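What to Buy First: Planning a Gripper Budget
Speaker notes, Emese Balogh 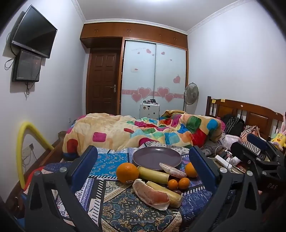 Jolán Erdős wrote back on the draft of these notes that the fingers are the cheap part and I should open with the pads, as pads are what you keep reordering. Fair point. I moved pads up.

Pads first. Fruit is our main work for the coming year, in homes, and it comes in every size from a date to a pomelo. Budget pads as a supply, on the same line as tape and gloves. Bollport sells them in packs of 11. We asked for 123 packs in the first draft and got cut. Say this slowly, people laugh.

Next, hand-held units. The plan has two per home, one working and one spare. Ask the room who has a spare on the shelf today. Wait for hands.

Quotes. Bollport and Flaltix both bid. Flaltix was lower on the unit and higher on brackets and screws. Read the whole quote before you compare. Our ceiling for hand-held gear is $2000 per home, shipping included. If someone asks about tax, send them to me afterward.

Things we left out of the first budget:
Chargers and spare cables
Groceries – fruit gets bought again every week
Storage cases
Time to clean the pads

The arm. Nyitrai wants a fixed arm in the April order. My view is to wait. An arm needs a stand, floor space and a service contract, and bedrooms are tight. We can collect plenty by hand before then. Leave time here, the Brendedside people will disagree.

Order dates. Pads and spares go in now. Units go in once the Flaltix quote is fixed in writing. Arm goes back on the agenda in April.

Skip the lease slide if we are running late. Questions, then hand over to Jolán for the parts list.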